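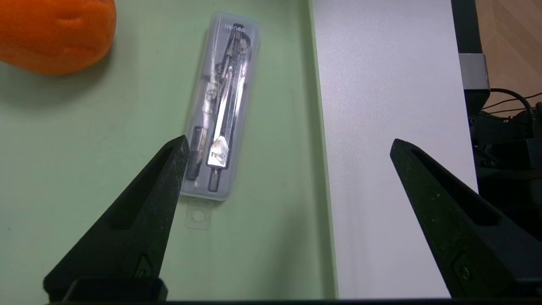
Fig. 1. Compass in its case, hanging tab still attached.

4. Compass: unpacking, setting up and putting away

This section covers the compass supplied with the Trinham drawing kit. Read it before the compass is used for the first time. Rulers and set squares are in section 3. Makes of compass vary between kits, so the fittings may differ slightly from those named in the steps.

4.1 Taking the compass out

1. Lay the case flat on the table with the clear side up.
2. Find the end that opens. On most cases this is the end away from the hanging tab.
3. Hold the case down with one hand and ease it open with the other. Do not pull on the tab.
4. Lift the compass out by its top handle. Leave any small parts in the insert until they are needed.

CAUTION: The point is sharp. Keep the legs closed while lifting the compass out, and pass it to another person handle first.

Note: The tab may be trimmed off with scissors if the case is to be kept in a drawer. Leave it on if the case will hang from a hook.

4.2 Fitting the lead

1. Open the legs a little way and loosen the screw on the lead holder by half a turn.
2. Slide the lead in until 2 mm stands clear of the holder.
3. Tighten the screw with your fingers only. Pliers will strip the thread.
4. Close the legs. The lead should finish level with the point or a hair shorter. Adjust and tighten again if it does not.

If the lead drops back when pressed, the screw is not tight enough. If it snaps at the holder, too much is showing.

4.3 Checking the hinge

1. Set the legs 15 mm apart and draw a full circle on scrap paper, turning the compass by the handle.
2. Check that the line meets itself. A gap or a double line means the hinge is slack or the lead has moved.
3. Tighten the hinge a little at a time, then draw the circle again.

Do not oil the hinge. Oil finds its way on to the paper.

CAUTION: Always put card or a cutting mat under the paper. The point will mark a painted or coated tabletop.

4.4 Putting away

1. Wipe the point and the lead with a dry cloth.
2. Close the legs fully.
3. Lay the compass in the insert along the length of the case. It should drop in without being forced.
4. Return spare leads to their container and check that the lid is on.
5. Close the case and store it flat or hanging.

A class set is 24 cases. Damaged cases should be handed to Raelene Ruddock in the Brinstead store, with the compass inside. Replacement leads are ordered each January; see section 9.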